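Flirodar publishes results of side-by-side trial of hand-held and arm-mounted grippers

Ribbed pads do better than smooth ones on bottles and cups; flat objects remain difficult

Trindade, Oct 22, 2022 – Flirodar, the maker of gripping tools for light work, has published today the results of its comparison trial under the project name Tollonlow. The trial put the company's Tultard gripper through the same set of everyday tasks in two forms: in the hand of a person, and mounted at the end of a robot arm. In both forms it was tried with ribbed finger pads and with smooth ones.

The full set consisted of 74 tasks, chosen by customers who answered a questionnaire in the spring. Most of them are simple to say and less simple to do: pick up a bottle by the body, pick up the same bottle by the cap, take a cup without tipping the spoon which stands in it, lift a card from a flat surface. Each task was repeated 20 times with each kind of pad.

"We have had many laboratory numbers for this gripper already, and they were good numbers," said Rekha Uniyal, head of product at Flirodar. "But our customers do not work in a laboratory. They asked us what happens when there are cables on the table, and papers, and a mouse, and the object they want is behind all of this. We could not answer them with certainty, so we went to find out."

For the hand-held part of the trial, the company worked at a table in a bright, open atrium in Trindade, with ordinary office things left on it. The camera is fixed to the tool itself and has a very wide lens, so that both fingers stay in view together with the table and the room behind it. The operators were asked to move at their natural speed and to approach the objects from more than one side.
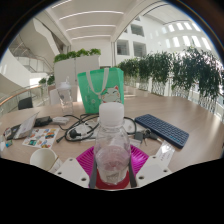
A clear bottle with a white screw cap, gripped by the fingers.

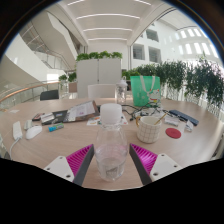
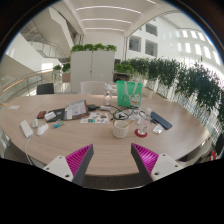
The fingers open at the near side of the table.

According to Vlasta Stojanovska, the result with the bottles is convincing, but a trial of this kind should say more about the objects which were dropped. She would like to see the failures listed one by one, with the angle of the fingers and the opening of the gripper for each, and she considers that a success rate alone is of little help to a person who must decide which pads to order. She added that transparent plastic is a fair test for the fingers and a hard one for the camera, and that the two should be judged separately.

Flirodar has accepted this remark. The list of failed grasps will be added to the report as an annex, and it will be sent free of charge to everybody who has already downloaded the first version.

What the trial found

With ribbed pads, the gripper completed the bottle and cup tasks more often than with smooth pads, both in the hand and on the arm. The difference was largest for thin plastic bottles with little water inside. The smooth pads needed more force to hold such a bottle and often pressed the wall inwards, after which the bottle turned between the fingers. The ribs allowed the operators to close the gripper more gently.

For paper, cards and thin booklets the situation was the opposite. The edge of a sheet can slip between two ribs and bend, and the operators then had to open the fingers and begin again. The smooth pads were better here, although neither type gave a result which the company would call satisfactory. A third pad, with ribs on the lower part and a smooth tip, is now being prepared.

The comparison of the hand and the arm showed fewer surprises. People are faster in a crowded place and they correct a bad approach without thinking about it. The arm is slower, but it closes the fingers to the same opening every time, and its results changed less from the first repetition to the last. Operators reported that the wrist becomes tired after a long session with the hand-held tool. Flirodar will move the handle closer to the centre of the weight in the next version.

Two cameras were also compared. The wide lens keeps more of the surroundings in view and was preferred for finding the next object. The narrower lens gives more detail at the fingertips, but the operators lost sight of the table when the tool came near to it. The company has decided to deliver the wide lens as standard and to keep the narrower one as an option.

"I expected to recommend the narrow lens, because the detail at the fingers is really beautiful," said Bujar Krasniqi, who led the trial. "After the first week I changed my opinion. If you cannot see the edge of the table, the detail does not help you so much."

Controller settings

The arm was driven by two controllers, the present one and a test version with a softer closing curve. The test version reduced the number of crushed cups, but it added a small delay before each lift. Customers with mixed objects may find this delay acceptable. For those who handle only one kind of rigid part, the present controller stays the better choice. Both settings will be included in the software update, and it will be possible to change between them without restarting the arm.

Wear of the pads

A separate test looked at the life of the ribbed pads. They were opened and closed on a glass bottle and inspected after 1000 cycles and again after 2000. At the first inspection no change could be felt by hand. At the second, the ribs nearest to the fingertip were a little rounded, and the holding force was lower on smooth glass, although the bottle was still held. Flirodar will print a recommended change interval in the manual when the longer test, begun in August, is finished.

Availability

The report of the Tollonlow trial can be requested from the company in English and in Portuguese. Ribbed and smooth pads for the Tultard are sold in pairs and fit all grippers of the present series. They are fixed with the same screws as before, and no new tool is needed to change them.

Customers who wish to propose further tasks for the second part of the trial can write to the address below. Proposals with cloth, bags and soft packaging are especially welcome, as these were too few in the first part.

About Flirodar

Flirodar develops and produces two-finger grippers, finger pads and wrist cameras for laboratories, small workshops and training centres. The company designs and assembles its products in Trindade.

Press contact: Remedios Barroso, Flirodar press office, Trindade
Technical questions about the trial: Irfan Ngui, customer support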